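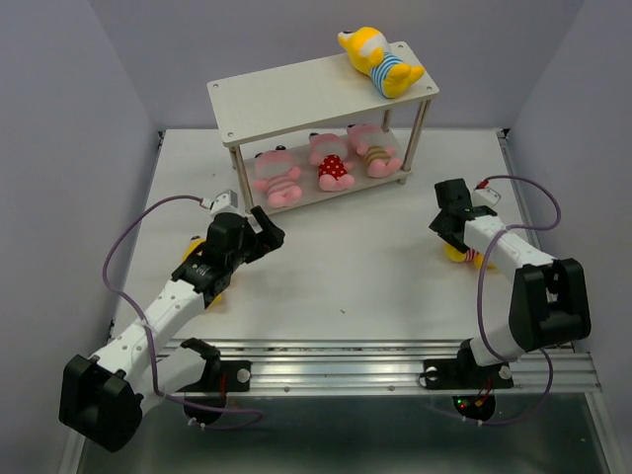
Three yellow, three pink, two shelves.

We use cookies to remember your settings and to count visits. By continuing to read you accept this. [Accept] [Manage settings]

Thu 22 July

I slept until ten, and my ears still had a small whistle in them when I woke. Last night was the open-air showing of Clorneck, the old series, in the square behind the Ibarra. I have waited for it since April, when they put the first paper in the window of the ticket office. At that time it said only "science fiction evening, summer," and I asked the lady at the desk three times which title it would be. She did not know, or she was not allowed to say.

They showed two episodes, the first one ever made and then the one with the flooded station. I know both of them by heart, but I know them from a small television with bad color, where my mother sat beside me and asked who was the bad one. On the big wall everything is different. In the first episode there is a corridor, and I always believed this corridor was very long. It is painted! The last part of it is a flat painting, and you can see the line on the floor where the real part stops. I was not disappointed by this. I liked it more.

The square has 200 chairs and all of them were taken before the sun was down. I came by the Wilon bus, which was late, so I got a chair on the left side beside the loudspeaker. This explains the whistle. The sound was much too strong for the first ten minutes, then a man ran over the grass with a lamp and it became better. I must say also that the subtitles were white and the wall is almost white, so for the snow parts I was glad that I did not need them so much anymore. Eight years ago I would have understood nothing.

Between the two episodes there was a pause and a short talk from the cinema. They will try to do the whole first season in the winter, inside, if enough people sign. I signed. The woman behind me signed and then argued with her husband about whether the second season is the better one. He is wrong, the second season has the doctor made of glass and it has no ending, they just stopped. But I did not turn around.

What I thought about in the bus going home: people laughed at the places where the series is serious. When the captain says goodbye to the ship, a group in the front laughed very loud. I was angry for one minute. Then in the flooded station, when the lights go out one after the other, the same group was completely silent, and one of them had her hand on her mouth. So I forgave them. Maybe it is normal that you must laugh first at the costumes before you can look at the rest.

The costumes, by the way. There was a small contest, and the winner had made the gray coat with the high collar, from felt I think. The prize was two tickets for the Plasta, the other cinema, which I found a strange prize from the Ibarra -- but perhaps it is now the same owner. I must ask.

Today I did not do much. I washed the blanket, because the grass was full of something sticky. I wrote down the parts of the dialogue that are different from my translated version, and there are many. In my version the captain says "We will meet at home." In the original he says only "Home, then." It is much sadder.

Tomorrow I work early. I should call about the bus card.

Comments

glassdoctor: The second season has an ending, it is in the last minute after the credits! The old tapes cut it off. Please look for it.

reader from the right side: On our side we could not hear a thing until the man with the lamp came. So you had our sound too.

tin_moon: "Home, then" made me cry as a kid and I didn't know why. Where do I sign for the winter season?

(author): At the desk of the Ibarra, the list is beside the candy. And glassdoctor, I did not know this, I will look tonight.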